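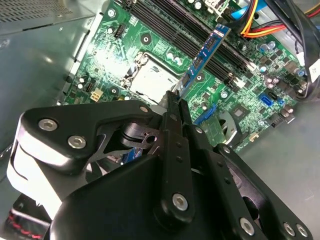
The memory cell at the Coppens refurbishing shop is back on its regular shift as of Monday, 1 April 2019, and I got to spend most of the morning in there while Agata Tedesco and Thulani Radebe finished putting it right. I've been writing about this shop on and off for a while now and I still get a little giddy when they let me past the yellow line (with safety glasses, yes, Agata checks).

If you missed the earlier item, the cell does one job. Used desktops come down the line with their side panels already off, and the arm fits the memory. It grabs a module by its face with two long fingers, brings it down to the slot on the motherboard, lines it up, and pushes until both ends are in. People do this in a couple of seconds without thinking. For the arm it's a fussy piece of work, because there are power cables hanging over the board in half of these old cases and every maker puts the slots somewhere slightly different.

The trouble started in the middle of March. Modules were going in crooked, just a hair, and the force check kept stopping the arm before it could push any harder. Good thing it did! A stuck module is annoying, but a cracked slot means a whole board goes in the scrap bin. The shop's log shows 23 stops in the last week before they shut the cell down, and Agata told me a normal week has maybe one or two.

Everybody's first guess was the camera. Thulani recalibrated it twice, and the picture was fine both times. Then he held a steel rule against the fingers and found that one of them had a bit of play in it when he wiggled it sideways. A bolt at the base had backed out a little, and the pivot behind it had worn enough to let the finger lean under load. So the arm knew exactly where the slot was and was showing up with the module tilted.

The repair itself was pretty plain. They took the gripper off on Thursday, swapped the worn pivot, cleaned every bolt and put them all back with thread locker and a torque wrench. "The old setup sheet just said 'tighten,'" Agata said, and she rolled her eyes at it, and I think she may have written that sheet herself. The new one gives a torque value for each bolt and has a box to initial. While it was apart they also cleaned the inside faces of the fingers, which had picked up a shiny film from handling so many modules.

Getting it lined up again took longer than the wrench work. The gripper goes back on a pair of dowel pins, so it lands close, but close doesn't cut it for a memory slot. They clamped a scrap tower to the table — a retired board in a plain gray case, with all its wiring left in so the arm has something to steer around — and ran the insertion over and over at a crawl. Thulani kept one hand near the stop button and the other on the pendant, nudging the approach angle a tiny bit at a time. He likes to pause with the module over the slots and look at it from both sides before he lets the arm go down. I asked whether he could tell by eye. He said he can tell when it's wrong, and the force readout tells him the rest.

They also changed the path a little. The arm used to come in low over the cables, and now it takes a higher route and drops in on a steeper line at the end. That adds a moment to each cycle. Ghazal Mohammadi, who plans the line, wasn't thrilled about it but signed off after watching a batch go through.

That batch was 609 insertions over the weekend on scrap boards, and the force check didn't stop it once. I watched the first real desktops go through this morning and they were fine too, though I'll admit I was holding my breath for the first few. Hand fitting, which has been covering the gap at two benches by the window, winds down this week. Spyros Lambrakis has been on one of those benches the whole time and told me his thumbs are ready for it.

As for upkeep, the gripper now gets a wiggle test at the start of every shift, and all the bolts get checked with the wrench every 12 days. A spare pivot is sitting in the drawer under the controller, and another is on order. Agata wants a second full set of fingers as well, so the next swap can be done over a lunch break. That request is still waiting on the April budget, and I'll post something when I hear.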